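Home Products Guides Ceiling Finishes Support Contact

Feswood Interior Finishes – Owner's Guide, Section 4
Last updated: 2026-06-15
Shares 34

4. Decorating Ceiling Panels with Ristwood Stencils

This section covers the decoration of lay-in ceiling panels with the Ristwood stencil set and Ristwood ceiling paint. It applies to panels that have a flat or lightly textured face and a factory finish. For plaster ceilings, refer to Section 5. For panels with a fabric or foil face, contact the Feswood help desk before starting work.

4.1 Before You Begin

One can of paint covers 165 average-sized stencil motifs in a single coat. Large round motifs, such as mandalas and rosettes, use considerably more paint than borders. Plan the layout on paper first and order all cans at the same time. The batch code is stamped on the base of each can, and codes should match within one room.

CAUTION: Panels in older buildings may contain hazardous fibers. Do not lift, sand, drill or brush any panel of unknown age until it has been checked by a qualified person.

CAUTION: Turn off power to any light fitting set into the ceiling grid before moving the panels next to it.

The room should be at 70 degrees Fahrenheit during painting and drying. Close supply vents that blow directly on the work area. Do not remove or paint over a panel that carries a sprinkler head, a smoke detector or a speaker.

4.2 Removing and Marking Panels

1. Put on safety glasses and a dust mask.
2. Push the panel up gently with both palms until it clears the grid.
3. Tilt the panel, turn it, and lower it through the opening.
4. Write the row and position on the back of the panel in pencil. Begin at the corner to the left of the main door.
5. Draw a small arrow on the back, pointing toward the same wall on every panel.
6. Stack panels face to face with clean paper between them. Store them flat.

NOTE: The arrow is easily forgotten and is difficult to add later. Many patterns have a top and a bottom that become apparent only when several panels are seen together.

4.3 Placing the Stencil

1. Vacuum the face of the panel with a soft brush attachment. Do not wipe it with water.
2. Find the center by running two strings from corner to corner. Do not draw guide lines on the face, as pencil can show through light paint.
3. Lay the stencil with the printed side up and line up its center hole with the crossing point of the strings. Remove the strings.
4. Fasten the edges with low-tack tape. Press the tape onto the stencil first and the panel second.
5. For a motif that continues onto a neighboring panel, place both panels side by side on the table and tape the stencil across the joint.

Fine patterns have narrow bridges between the openings. Support these with a flat hand when lifting the stencil. A torn bridge may be repaired with tape on the upper side.

4.4 Applying the Paint

1. Stir the paint for two full minutes. Do not thin it.
2. Load the brush, then dab it on a folded cloth until almost no paint comes off.
3. Apply the paint with short, upright dabs, working from the edge of each opening toward its middle.
4. Allow the first coat to dry to the touch and apply a second in the same manner.
5. Lift the stencil straight up while the second coat is still slightly soft.
6. Clean the stencil after every third panel, or sooner if paint collects on the underside.

Dark colors – red, navy and forest green in particular – will show every uneven patch when lit from the side. Check each panel under a work light before setting it aside.

NOTE: On speckled or pitted panels, small gaps in the paint are normal. Do not fill the pits. Heavy paint reduces the sound absorption of the panel and may affect its fire rating. Consult the panel maker's data sheet where a rating is required by local code.

4.5 Refitting

1. Leave painted panels flat overnight.
2. Wear clean cotton gloves. Skin oil leaves marks on a white face.
3. Refit the panels in the order written on the back, with all arrows pointing the same way.
4. View the ceiling from the doorway and from the middle of the room, and correct any panel that has been turned.

4.6 Care

Dust the ceiling twice a year with a dry, long-handled duster. Small chips may be touched up with a fine brush. Keep a little paint from the original batch in a sealed jar for this purpose, and label the jar with the room name.

Replacement stencils are listed under part number 200 in the Feswood parts catalog. Questions about this section may be addressed to Kalliopi Panagiotou, Product Documentation. 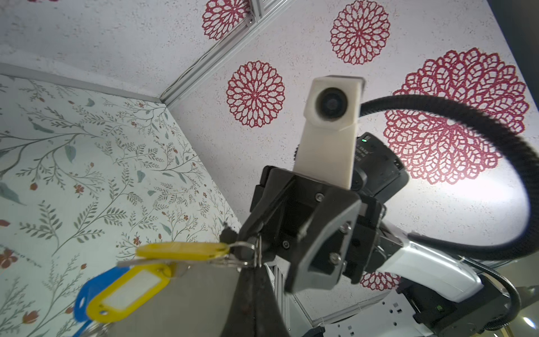 Figure 4-1. Red mandala patterns on a white speckled ceiling panel, viewed from below.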